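Writing About Pop Records, Session 2: The Artist Interview

Notes by Geetha Thampi, posted Jan 11, 2018

OK, so last time we did the album review, and most of you wrote very nicely about drums. This time we're on the thing editors will really ask you for, which is the promo interview. An artist has a record coming out, the label gives you fifteen minutes on the phone, and you have to come back with something people want to read. I've done far too many of these and I still get nervous before every single one!

Our working example all term is the Haiyan Xia interview from the Cakstead tour. The full transcript is in your packet. Please read it before you read the published piece, because I want you to see how much got thrown out.

Before the call

Listen to the whole record twice. I mean all of it, including the remix at the end that you don't care for. The first time, do the dishes or go for a walk. The second time, sit down with the lyrics and a pen. When I talked to Haiyan I had one line underlined in the second verse of "Oltance", and that line got me the best four minutes of the call.

Then read the old interviews. You're looking for the questions she has answered so often that she has a little speech ready. "How did you come up with the title?" is nearly always one. You may need the title story for your piece, but you can usually take it from the press sheet and save your minutes.

Write more questions than you'll use and put the good ones near the top. I used to save my favorite for last (very dramatic, I thought), and then the publicist would cut in and it was gone. 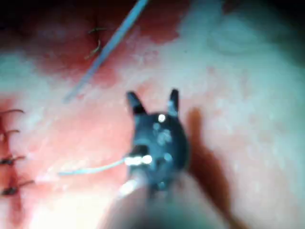 Gripper with its jaws apart, thread trailing off to the left.

On the call

Start with something easy and specific. "How are you?" gets you "good, tired." A question about the handclaps on track one gets you a person who is suddenly awake.

After that, shut up. This is the hardest part for chatty people and I include myself. If you listen to my Haiyan tape you'll hear me jump in right when she's about to say something about her old band, and she never goes back to it. I could have cried when I typed that up.

Ask follow-ups even if they wreck your order. If she says the ballad "nearly didn't make it," you can't just go on to question five! Why not? Who wanted it off? What changed?

A word on holiday albums, as several of you picked one for your practice piece. Everybody asks about family traditions and everybody gets the same cozy answer. Try the arrangement instead. Why is this old carol in a minor key? Who talked you into the brass? Was it recorded in May with the windows open? Singers like talking about singing, and they don't get asked about it nearly enough.

Quotes and tidying up

You can drop the ums. You can drop a false start if the meaning stays put. You can't join two halves of different answers, and you can't move a quote so it seems to be about a different song. If you cut something out of the middle of a sentence, show that you cut it, or paraphrase the whole thing in your own words.

Look at page three of the transcript, where Haiyan talks about her producer, Nithin Kurup. What she said was "Nithin is stubborn, thank God, so am I, and that's why the vocals sound like that." My first draft had "Nithin is stubborn" on its own, in a paragraph about the release being late. Every word was hers and it was still unfair. My editor at the time, Malathi Shenoy, sent it back with one big question mark in the margin, and she was right. 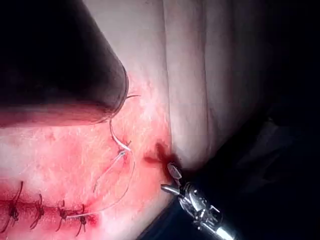 The opening paragraph

Please, no weather. Please, no describing what she ordered at the cafe unless the order matters. If the interview was by phone, it's fine to start with the record, or with the best thing she said.

Most short pieces for a site like Iditz follow the same shape: who, what record, one surprising detail, then straight into the talk. You'll get 233 words if they like you. Practice writing that version first, even if you're hoping for the long one, and see which quote you refuse to give up. That one probably belongs near the top.

For next time

Transcribe the first fifteen minutes of the practice tape, by hand, no software. Yes, it's slow. Then write two openings, one for Iditz and one for a print magazine, using different quotes in each. Swap with your partner and mark any quote that has drifted from the tape.

Hema Nambiar is coming in for the second hour to talk about publicists (she was one for years, so be nice). Bring one question for her, written down, and don't let it be how she got started.

Reading: packet pages 15 to 35. Skip the appendix on chart terms, we'll do that one together.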